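Hindow Knits, 15 Feb 2020

The woman behind Hindow Knits asked me not to print her name, so I'll just say that she makes the coziest cardigans I have ever tried on, and that she talks about wool the way my aunt talks about her grandchildren. We sat down over a big pot of tea and stayed far longer than either of us had planned.
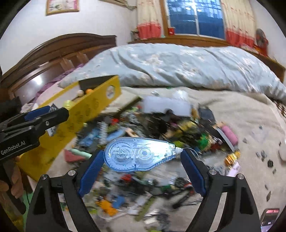
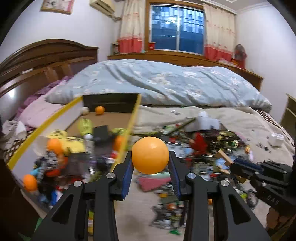

How do you wear a chunky cardigan without looking swamped in it? "Keep whatever is underneath slim and let the cardigan do the talking," she told me. "A fitted tee, straight pants, and push the sleeves up to show a bit of wrist."

She started out selling scarves at the Pesby market, back when she had 2 colors of yarn and a folding chair, and she still has a soft spot for those first customers. "They'd come back in November wearing the scarf, and I'd want to hug every one of them - some of them I did hug!"

Her best seller now is the Potel, a long, belted cardigan in a deep rust shade. She knitted 70 of them last year, all by hand, and they go for 206 dollars each. I asked if people ever grumble about the price. "Oh, they do, and I understand it, I grew up in hand-me-downs. But I tell them to wear it to work, wear it over a dress, wear it on the couch with a cold. Then it starts to look like a bargain."

The Pichler, a shorter style with big patch pockets, is the one I couldn't take off. She laughed at me standing there with my hands stuffed in the pockets and said most people do the same (I did feel a little better after that). She wears hers with a denim skirt and ankle boots, and washes it in cool water in the sink, then dries it flat on a towel.

There's a lighter cotton version coming for spring, in cream and a soft green. "I've ripped out the collar four times," she said, pouring me another cup, "and I'm going home tonight to do it again."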